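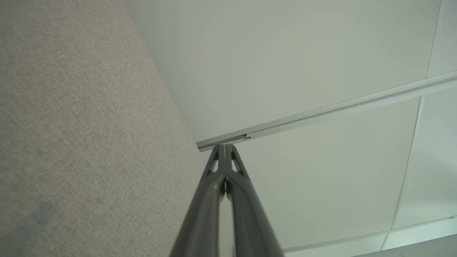 Minutes, gripper comparison group, Plelcombe lab, February. The first item was the choice of finger for the folding trial. We compared the Celtton finger with the Dravadar finger, 18 folds for each. The long tapered shape, with the small triangular cutout near the tip of each finger, was preferred for thin hems. Celtton failed 2 folds, Dravadar failed 8. It was agreed to keep Celtton for the next month.

Item two, wrist cameras. The cable on the right arm lies over the table and may catch the cloth — a clip will be ordered from Ó Néill. The budget for this is 44 euros.
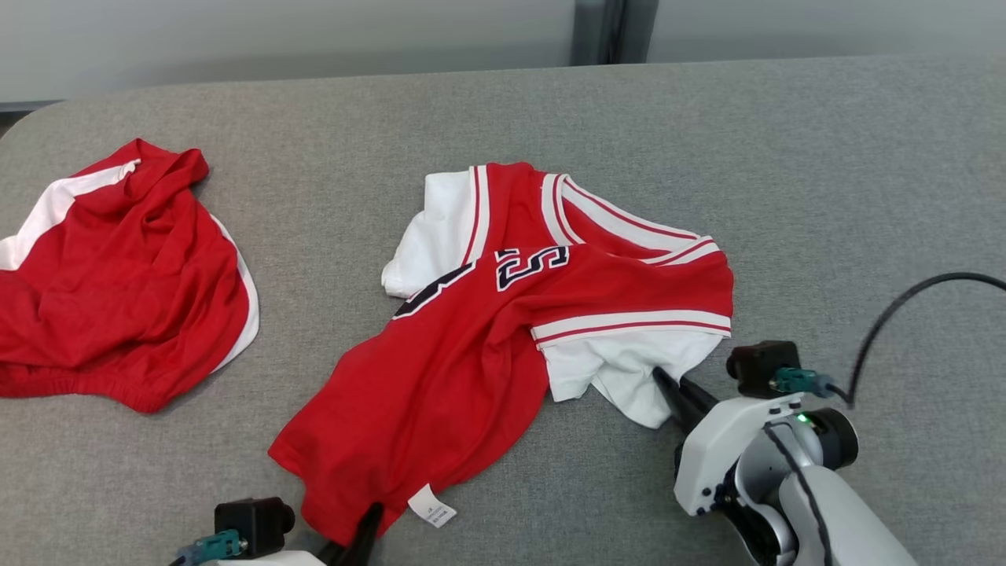
Left arm holding the red jersey, right arm the white fabric, shorts at left.

Item three, controller. The comparison is moved to March.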